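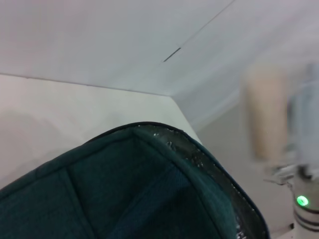 Wrist view over the teal bin, Destetti demo cell.

February, evening. Visit to Destetti for the Gesora open day. Arrived at 11, signed in, got a badge and a pair of safety glasses that fogged. Izzati Hutapea ran the demo and took questions while it was going, so some of my notes are half sentences.

Task is bin handling with a soft-sided fabric bin. I had expected a rigid tote. A padded rim gives under the fingers and the opening changes shape from one pick to the next, so a fixed grasp point is of little use. Their method finds the rim edge in the wrist camera and fits a curve to it. Dark piping against white surroundings must help a lot. I asked about a dark bench and Izzati said they have not tried one yet.

Inside of the bin is the weak spot. Looking in at an angle, the lower part goes close to black and the seams disappear with it. They quote a camera standoff of 460 mm for the search pose and 400 mm for the approach. I would want a light on the wrist before trusting anything at the bottom. Ilham Ngui thinks a longer exposure would do, but then the arm has to stop for every image.

White specks along the right side of the rim, lint or wear, could not tell which. Asked whether they upset the edge fit. Answer was that small outliers get thrown out. No figures given.

Claimed 1,000 logged cycles on the current software. Did not see the log. Izzati will send the failure counts separated by cause, which is the part I want.

To do: write to Esano about gripper pads, ask Izzati for the camera model, return the badge (still in my coat pocket). Ilham has the parking receipt.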